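4.2 Small-batch oat biscuits and the matter of the word "handmade"

Of the products we looked at, the Medora oat biscuit gave us the most trouble, largely by being very nice. It is sold in packets of eight, at farm shops and at the sort of station kiosk that also sells candles. The front of the packet says "handmade in small batches". The back, in smaller type, says the same thing again, as if the front might not have been believed.

We asked 120 shoppers in Namness what they took "small batch" to mean. The middle answer was 90 biscuits. One shopper said 1,000 and, when asked whether this was small, replied that it depended on the biscuit. The maker's own figure, given to us by telephone on 9/22/25, was 54 trays, and the maker did not wish to say how many biscuits went on a tray. We have left the trays unconverted in Table 3.

"Handmade" fared worse. Most shoppers pictured a person at a kitchen table with flour on their sleeves. Few had a view on whether the dough might be mixed by machine, and fewer minded once it was put to them, provided that somebody had at least shaped the biscuits. Several drew the line at packing. A biscuit could be mixed by machine and still count, they felt, but it ought to be put in the bag by someone who liked it. 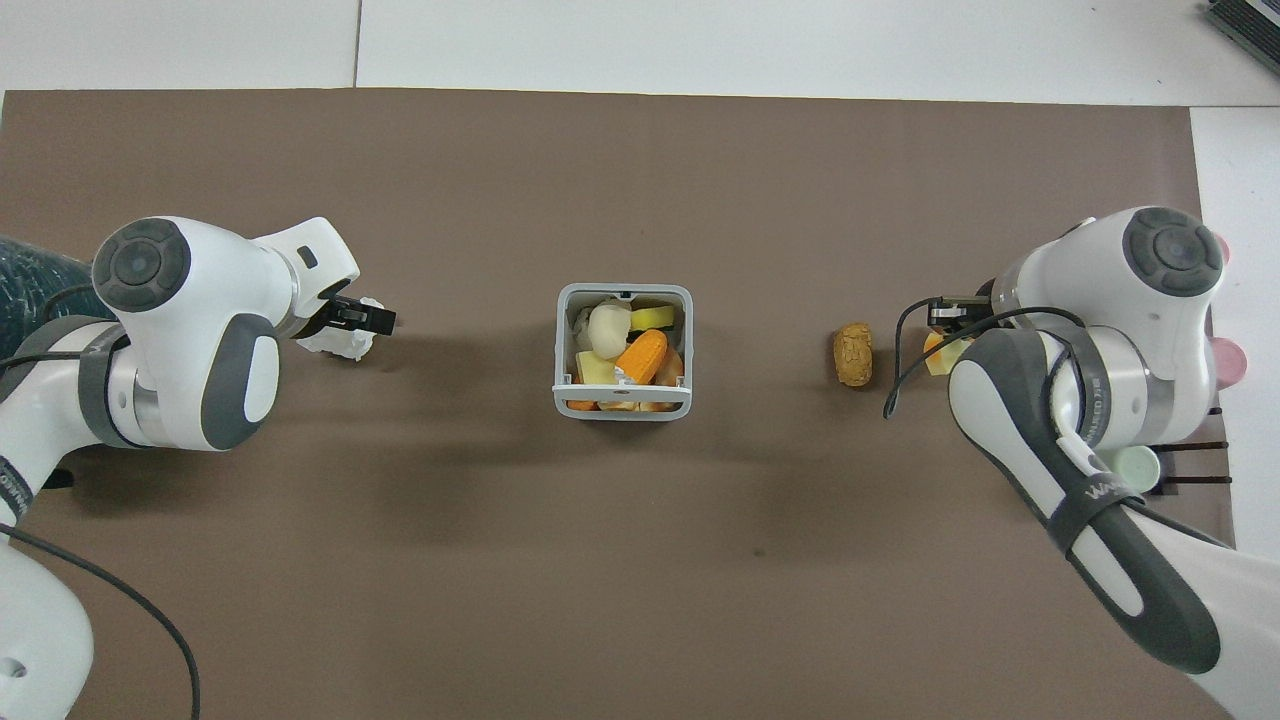
Figure 4. Two robot arms over a brown mat, the left one with a two-finger gripper.

The Economou bakery, which makes a seeded flapjack and has never claimed to make it by hand, was trusted more on almost every question. Shoppers called its plain brown wrapper "honest" and its ingredients list "short", although it is two lines longer than Medora's. We put the second finding down to the larger print on the Medora packet, which makes everything on it look like more.

Saltico, a savoury oat cracker, was included for comparison and compared poorly. Its packet carries a paragraph on the founder's grandmother, a drawing of the grandmother, and a serving suggestion involving figs. Shoppers remembered the figs. When asked afterwards whether the crackers were handmade, the commonest reply was that they must be, what with the grandmother. The packet makes no such claim anywhere, and we read it several times, once aloud.

The wording on the packet therefore seems to matter less than the company it keeps. Section 4.3 takes up the question of price, where the same shoppers were a good deal less forgiving.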